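## 4. Drying space over the sink

### 4.1 Why the sink was treated separately

In the Tefera kitchen survey we recorded where washed dishes were put down to dry, how long they stayed there, and where they went next. The two most common drying places were a rack on the counter and a folded towel on the counter. Both take up work surface, and both were reported in Section 3. A rack that rests on the rim of the sink behaves differently enough that we left it out of those tables. It takes nothing from the counter, but it covers part of a basin, and the person washing then has less room to turn a pan or fill a pot.

The full log has 1839 placements. A placement is one dish, cup, bowl or utensil set down once after washing. If the same cup was moved from one drying spot to another, this was logged as a second placement and tied to the first. Of the full log, 300 placements were made on over-sink racks, and only these are used in this section.

### 4.2 Sinks and racks

The over-sink placements come from 2 kitchens, which we call Kelus and Gudisau after the buildings they are in. The Kelus kitchen has a single wide basin. The Gudisau kitchen has a double-basin sink, with one basin larger than the other. Each kitchen had an extendable rack made of parallel metal rods held between plastic end pieces. The rods slide past each other, so the rack can be made longer or shorter until the ends sit on the rim.

At Kelus there was only one sensible way to use the rack. It was pushed to one side of the basin and stayed there. At Gudisau the rack could go over either basin, and nothing in the instructions said which one to choose. Figure 2 shows the double-basin sink with the rack in use.

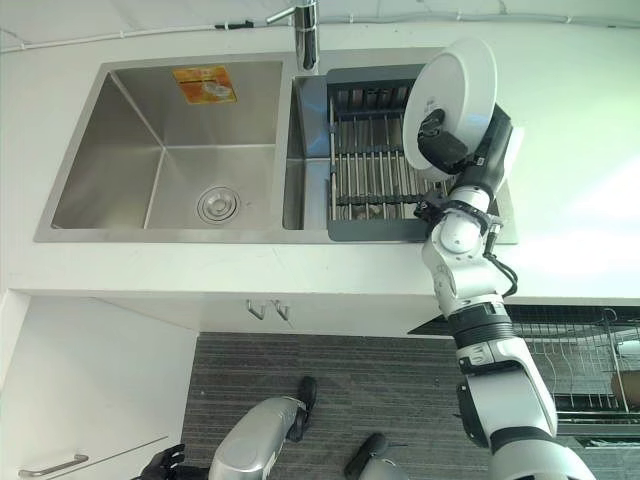
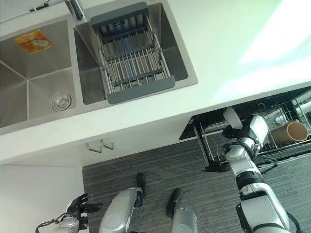
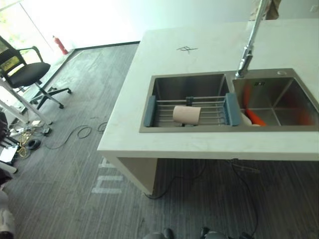
**Figure 2.** Extendable over-sink rack on a double-basin stainless steel sink. First: a round white plate held on edge above the rack. Second: the rack across the narrower basin. Third: a pale pink cup on its side on the rods.

We did not fix the rack in position. An earlier version of the protocol called for tape on the rim to mark where the ends should rest, and this was dropped after the first trial session in August. People lifted the rack to rinse the basin and put it back wherever it fit, and the tape came loose within a few washes. Position was instead written down at the start of each wash and again whenever the rack was moved.

### 4.3 What was recorded

Each placement was coded in Dodico, our event logging sheet, with the following fields:

- type of item (plate, bowl, cup, utensil, pan or lid, other)
- basin the rack was over
- how the item was set down (flat, on edge, upside down, on its side)
- what held it up (rods only, an end piece, another item, the basin wall)
- whether it was touched again before being put away

The field for what held the item up caused the most trouble. A plate on edge usually leans on something, and with smooth rods that something is often the next plate. Two coders worked through the first 100 over-sink placements separately and then compared their sheets. Most of the disagreements were in this field. We settled on coding the support that would have to be taken away for the item to fall. The first 100 were then coded again under that rule, and the remaining sheets were done by one coder.

Items set down inside a basin, under or beside the rack, were logged as sink placements and are not part of the 300. This matters for small things. Spoons and bottle lids can slip between the rods, and when one did, the log shows a rack placement followed by a sink placement. We kept both.

### 4.4 Plates

Plates were the items for which an over-sink rack of this kind worked least well. The rods run in one direction and there are no slots. A plate on edge can rest in the groove between two rods, but the groove is shallow and the plate has to lean. Small plates were more often laid flat. A flat plate drains slowly, and water stays in the ring under the foot if the plate is face down, or on the eating surface if it is face up.

The usual answer was to begin with something heavy. A mixing bowl or a pan went on first, close to an end piece, and plates were leaned against it one after another. This held well until the heavy item was needed again. Then the whole row had to be taken off or supported with one hand. Several washes at Gudisau show plates moved to the counter at exactly this point, and these moves account for many of the second placements in the log.

We also saw plates leaned on the raised edge of the plastic end pieces. This was steady for one plate and poor for two, as the second had only the first to lean on.

### 4.5 Cups and bowls

Cups were placed upside down or on their sides. Upside down is the better position for draining, and it was the more common one for mugs with a wide rim. Narrow cups were harder. If the mouth of the cup is only a little wider than the gap between rods, it rocks, and people who noticed this laid the cup down. A cup on its side can roll across the rods if bumped, but along the rods it hardly moves at all. Its inner wall keeps a little water along the lower side, which was usually tipped out when the cup was picked up.

Bowls gave few problems. They were turned upside down, and two could be set side by side without touching. Deep bowls were sometimes tilted so that one part of the rim rested on the rack and the other on an end piece.

### 4.6 Which basin to cover

With two basins of different size, the choice is between keeping the large one free for washing and having the longer rack surface. When the rack was over the small basin, washing went on in the large basin with no change of habit, but rinsing had to be done there too. When it was over the large basin, there was room to rinse an item just before it went on the rack only if the faucet could be swung or pulled to the open side.

We did not ask people to give reasons at the time. In short talks after the last wash, the answers had mostly to do with pans. A frying pan with a long handle needs the large basin, and once a pan was waiting to be washed the rack tended to go over the small one. On days with only breakfast dishes it stayed wherever it had been left.

The rack position at the start of a wash was therefore a poor guide to where it would be at the end. For the tables in Section 5 we use the position at the time of each placement, and washes in which the rack was moved are listed under both basins.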